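Thursday, Cistarley bench, coffee task

Reran the Bellis policy on spoon-to-mug with the new wrist view added. The claim from Usgate is that it fixes the transparent-object problem. I have my doubts. A red mug on a white table is about as easy a target as you could ask for, and the jar is full of dark beans, so the glass hardly matters until the lid is off. 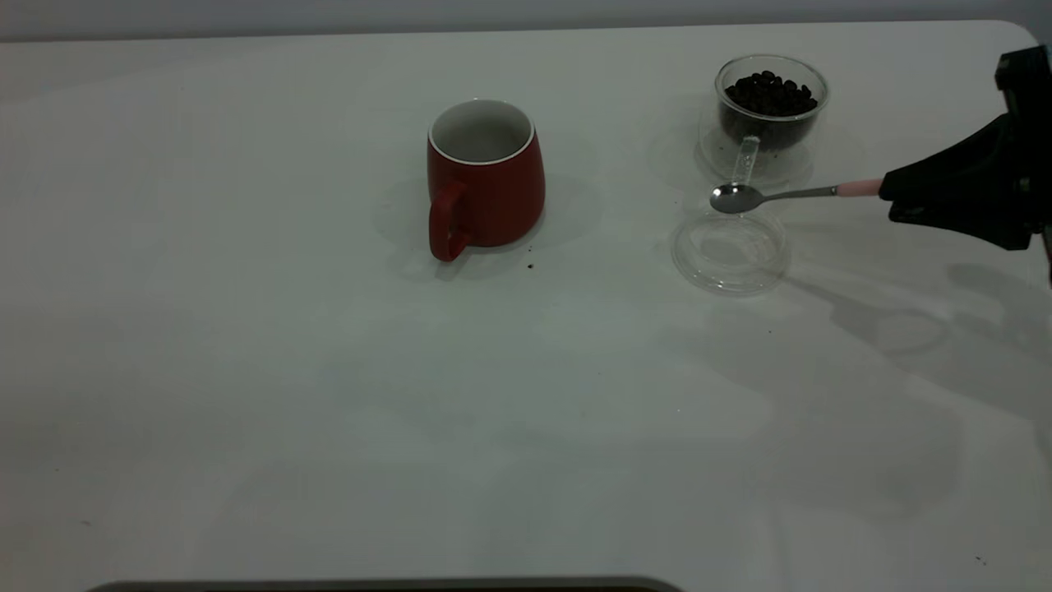 Scored 14 trials, same start pose for each. Got 10 by the Usgate rules, which give full credit once the spoon is over the mug. If I ask for beans in the mug it drops a lot. We should settle which number we're reporting before anybody makes a plot.

Also not convinced the wrist view is doing the work. For much of the approach it gets white table and a bit of mug.

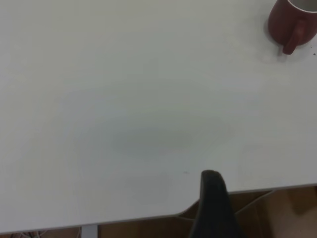 Want an ablation with that stream blanked – 12 trials minimum, same lighting. The Biscombe checkpoint had 2 good runs in a row as well and then fell apart when we moved the mug, so no celebrating yet.

Spoon pose against clear glass is still my main worry. Rims and glints everywhere, and the depth is junk there.

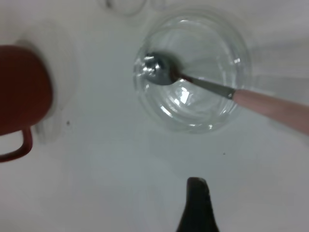 Wrist view, spoon bowl inside the clear glass, mug at left.

To do: wipe table (specks), fix the scoring sheet, ask Usgate for their failures.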